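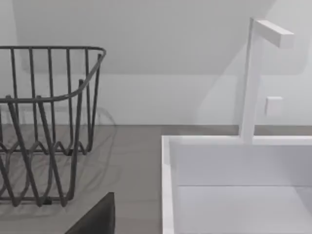 When does the seed library open again?
The first Saturday after the bean harvest is threshed, same hours as last season, at the Favmont branch reading room.

FAVMONT SEED LIBRARY
Minutes of the General Meeting, August 20, 2022

Called to order at 10:05 a.m. in the reading room. Quorum met. The minutes of the May meeting were approved with one fix: the lettuce listed as "Black-Seeded" should have read "Speckled."

Returns
What a summer! Members have brought back 317 packets so far, and the tomatoes haven't even started coming in. Last year at this point the box was mostly marigolds (we love marigolds, but still). Beans are the big story. The pole beans from the Tzanetos farm did beautifully in nearly every yard that tried them, including two that get only morning sun. Several members brought pods to show, and there was a good deal of passing around and shelling at the table before the chair asked for order.

Squash seed is a harder question. Members growing more than one kind in the same bed were asked to mark the packet "may be crossed" so that borrowers know what they are getting. One member asked if we should just refuse squash. After some lively talk it was agreed to keep taking it, with the marking. Surprise squash has its fans.

Catalog
The catalog now lists 787 entries. Of these, 695 have been checked against the drawers. The rest are mainly flowers and herbs in the bottom two rows, where the old labels have faded. A sorting morning will be held before reopening, and anyone who can tell dill from fennel by seed alone is warmly invited. Bring reading glasses.

It was asked whether the catalog could show the year each packet was saved. Yes, and this is going in now. Onion and parsnip seed will be pulled after one year, as before. Tomato seed stays as long as it passes a sprout test.

Sprout tests
The damp paper towel tests were a joy to hear about. The old okra, which everyone had given up on, came up at 40 percent! It will stay in the drawer with a note to sow thickly. The leeks did nothing at all and were composted. Members agreed to test the peppers next and to give them a full three weeks, with the towels kept somewhere warm.
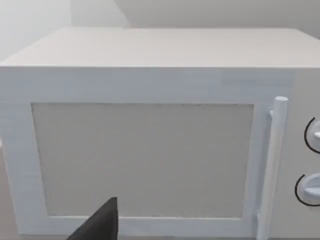 Favmont Seed Library Minutes, Vol. 6, No. 4

Drying and storage
Long discussion. The main points, for those who missed it:
Seed should be dry enough to snap before it goes in an envelope. If a bean dents under a fingernail, wait another week.
Please don't dry seed in the oven, even on low.
Paper envelopes only for drop-off. Plastic bags came in twice this month with mold inside.
Write the plant, the variety, the town and the year. If you don't know the variety, write "unknown" and tell us what it looked like.

A member described fermenting tomato seed in a jar on the porch and rinsing it on the third day. This got so many questions that a short workshop was proposed on the spot. Moved, seconded and carried with real cheer. Date to be set by e-mail.

Fall swap
The swap will be at the Trumenance grange hall again. Tables go up at nine, doors at ten. Garlic growers have asked for their own table this year and they shall have it. Saved seed, divisions and rooted cuttings are all welcome. No mint without a pot, please.

The Mandard garden club has offered to bring cider and a plant identification table. Accepted with thanks. We still need a sign for the road and somebody with a truck for the folding chairs.

Money
Balance is steady. Envelopes are the largest cost. A vote to buy the heavier kind passed, with two opposed on the grounds that the thin ones fit the drawers better. The first box will be ordered small so we can see.

New business
A request came in for a children's drawer with big, easy seeds: sunflowers, beans, nasturtiums, pumpkins. Loved by all. Members will set aside seed from this fall's harvest, and the drawer will be at the bottom left, where short people can reach it.

Someone asked for more winter greens. The mache did very well under row cover last year and there is plenty to share. Take some on the way out and sow it by the end of September.

Adjourned at 11:40 a.m. Leftover zucchini is on the table by the door.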